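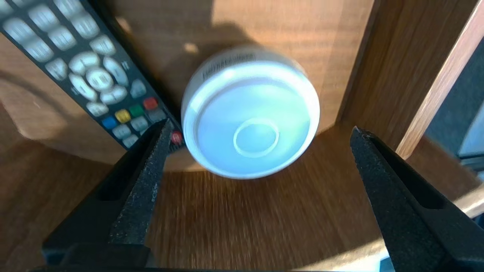
My aunt left me the flat on Leneck Road, the round table and the telephone, in that order, and the solicitor read them out as if they were all worth the same. The flat needed 3,000 spent on it before I could sleep there. The telephone, he said, was still connected. Would I please not cancel it.

So I didn't. I moved in on a Tuesday with two suitcases and a kettle, paid Lonix their line rental like a good girl, and waited for something to happen.

Nothing did, for weeks! I watched a lot of television. The table was too far from the sofa to be any use, but it was where she'd always kept the remote, and I found I couldn't put it anywhere else. I'd get up, change the channel, put it back and sit down again, exactly as she used to.

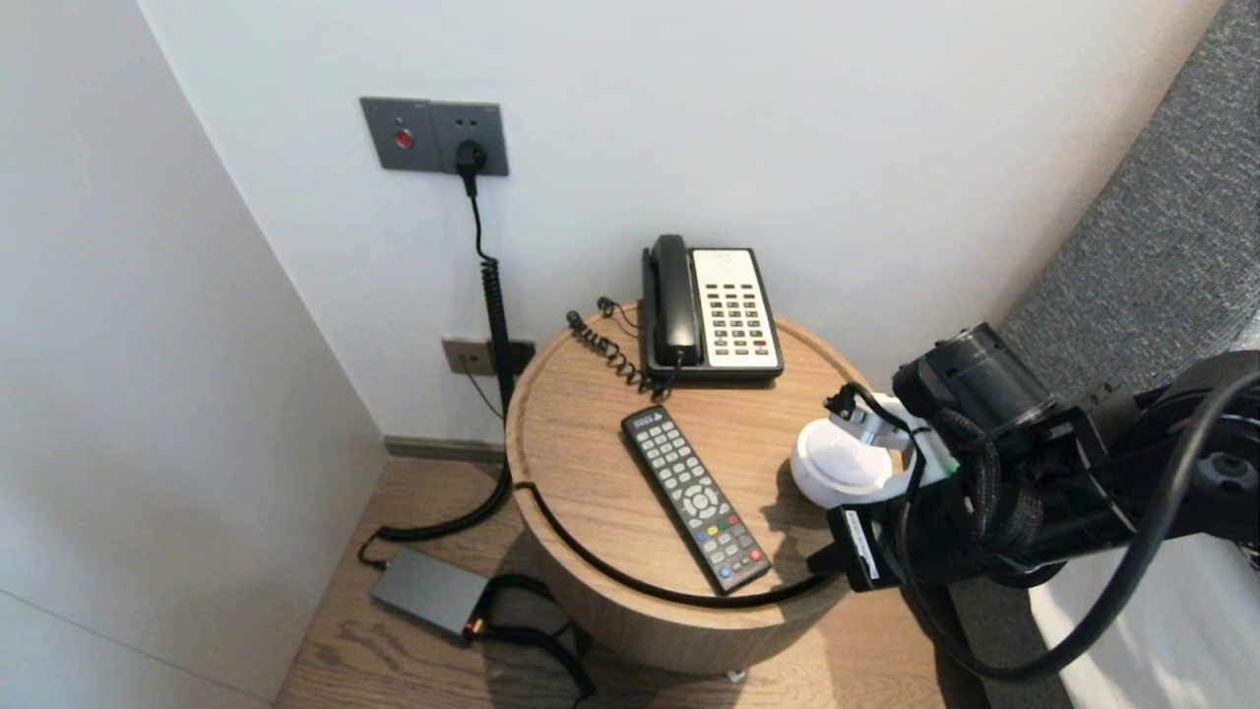
The corner, with her telephone where she always had it.

Then one evening in December, at ten to seven, it rang. I let it go six times and picked up, and a man with a lovely soft voice said, "Butier and Treloar, your order's ready."

I said my aunt had died. He said he was very sorry to hear that, and it was still ready.

"What is it?" I asked.

"Same as usual," he said. "Number 505. Eighty pence, please, when you're passing."

Well, I looked them up, of course I did. Butier and Treloar had been a chemist's by the harbour, and it had shut when I was at school. There was a nail bar there now. I walked past it three times that week with 80p in my coat pocket, feeling ridiculous, and on the third time I went in and had my nails done instead. They're still chipped. 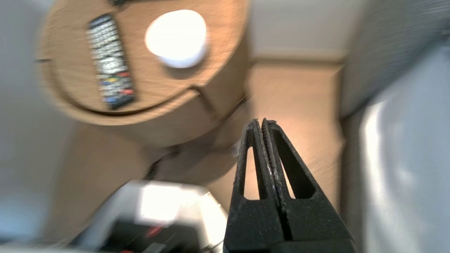
Her table again, remote on the left and the little white round thing keeping it company.

He rang again the next night, and the one after. I began to look forward to it, if you want the truth. He asked how the flat was coming on. I told him about the damp, and the man who wanted 400 to look at the boiler, and he said my aunt would have got him down to half that – and she would have.
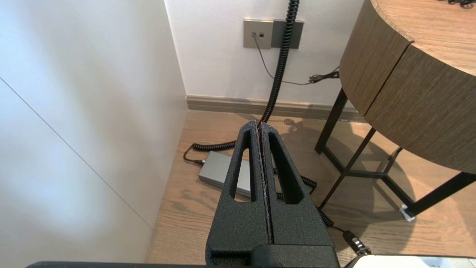

I'm not a suspicious person, but I do like to know what I'm paying for, so on the Friday I rang Lonix from my mobile. A bored girl told me there had been no calls on that line all winter, in or out. I thanked her and went and got down on my hands and knees by the skirting board. I followed the curly black cable down the wall with my finger, past the two wall plates and round its loops on the floorboards, as far as the grey adapter lying there. I sat back on my heels. It was ten to seven.

It rang, and I put the television on mute and answered it.

"You've had your nails done," he said.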